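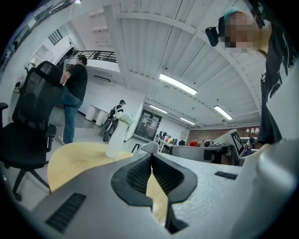 Section 3. Setting up the Codley office chair

Read this section before you adjust anything. The leaflet in the carton says the chair is ready to use out of the box. We have unpacked enough of them to doubt it.

3.1 Before you start

Put the chair on a hard, level floor with clear space on all sides. Keep the carton until you have finished 3.3.

CAUTION: Do not stand or kneel on the chair to reach a ceiling light, a window or the controls of a wall air conditioner. Casters roll. Use a ladder.

3.2 Seat and back

1. Push each caster into its socket until it clicks. Pull on it. If it comes out, it never clicked.
2. Sit all the way back and raise the lever on the right. Let the seat drop until both feet are flat on the floor.
3. Turn the tension knob under the seat a little at a time, leaning back after each turn. The "automatic" setting mentioned on the carton is the middle of the knob's range and nothing more.
4. Lock the backrest upright before going on.

Note: Mesh is sold as cooler than foam. It may be, but a chair parked directly under an air conditioner will give you a stiff neck in either material. Move the chair first, then judge it.

3.3 Headrest and armrests

1. Slide the headrest up until it meets the back of your head, below the widest part. If it pushes your chin down, it is too high or tilted too far.
2. Set both armrests to the same height. The marks on the posts are not reliable, so measure from the floor.
3. Check that the armrests pass under the desk. Ours did with the Ospina desk and did not with the Mivirside.

CAUTION: Armrest pads are for forearms. Do not lift the chair by them.

3.4 After the first weeks

Tighten the bolts under the seat by hand with the supplied key. Plernus recommends a paid inspection at this point. Taha Ragab, who maintains our chairs, has yet to see one find anything the key would not fix.

Wipe the mesh with a damp cloth. Skip the spray cleaner sold with the chair, and pull hair out of the casters while you are down there.

Revised Mar 12, 2025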